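# Pen-in-cup challenge: grasp from the cap or the barrel?

**nives_gentile** wrote:

Hi everybody! Our club has picked the pen task for the Skaltia student round, and I'd love some opinions before we all get too attached to our own code. We're doing everything in simulation this term (one arm, one round table, one mesh cup, one pen with a red cap), and the kids have split into two camps. Camp one wants to come straight down over the cup and close on the cap. 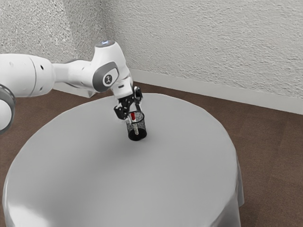 Camp two wants to tilt the wrist a little and reach lower, so there's more barrel between the fingers. I lean toward camp one, mostly for being easier to explain to our ninth graders, but I've been wrong plenty of times and I'm happy to be wrong again. The rules give us 3 tries per run and the judges score the best 2, so a steady grasp seems worth more to me than a fast one. What did your teams do?

---

**tanda_darlene** wrote:

Welcome, Nives! We did this same task last November and I still have a soft spot for it. I'd go with the cap too, with one caution: have the students write the lift as its own step, straight up, and only then let the arm travel sideways. Ours wanted to blend the two into one pretty curve, and the pen kept catching the rim and taking the cup along for the ride. Once the moves were separate, the students could work on the part where you carry the pen out over the cloth and worry about where it's going to land.

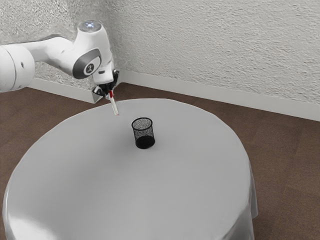

*Posted by Darlene Ouellet, Tanda Robotics Club, Saturday morning*

The other thing I'd pass along is to save your random seeds. We ran 1,623 trials before the deadline and I was so proud of that number, and then a student asked to replay one odd failure and we couldn't, which was a sad afternoon for all of us. Please learn from my mistake!

---

**natalina_b** wrote:

I'm going to disagree with both of you, kindly I hope. The cap is a small target, and if the pen is leaning when you arrive, you're pinching it off center. Our group at Cronin gets the fingers right down into the mouth of the cup before closing. Yes, you have to care about the mesh, and yes, we spent 5 meetings on collision settings, but the students learned more from those meetings than from anything else we did all year.
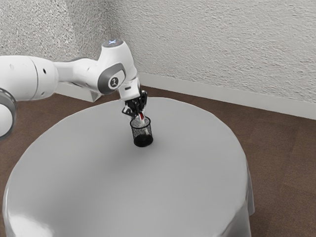 Adhiambo Mrema: I'd be careful with that, Natalina. Going deep worked for us only after we made the cup heavier in the sim, and the Skaltia rules say you can't touch the object masses. With the stock cup, one finger brushes the side and the whole thing scoots across the cloth. Did you change yours?

---

**natalina_b** wrote:

Oh, good question, and I had to go back and look. We did change it, for practice, and I'd forgotten! So take my advice with a pinch of salt until I've rerun it with the stock values. I still think the deeper grasp is the better lesson, even if it turns out to be the worse score.

---

**nives_gentile** wrote:

Thank you all so much, I read this thread out loud at our meeting and it started a very lively argument. We've agreed on a compromise for now, which is that both camps have to begin from the same pose, fingers open and just over the cup, and everything after that is up to them.
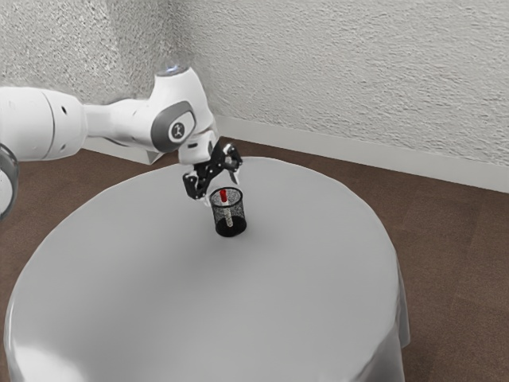 Each camp gets the same list of seeds (thank you, Darlene) and nobody edits the masses (thank you, Adhiambo). Annunziata Bianchini is keeping the score sheet, and she has already told me she won't accept late entries, even from me. I'll post the logs here once both sides have finished their runs. Natalina, if you do get around to that rerun, could you share your approach angle too? Camp two would be thrilled to have it.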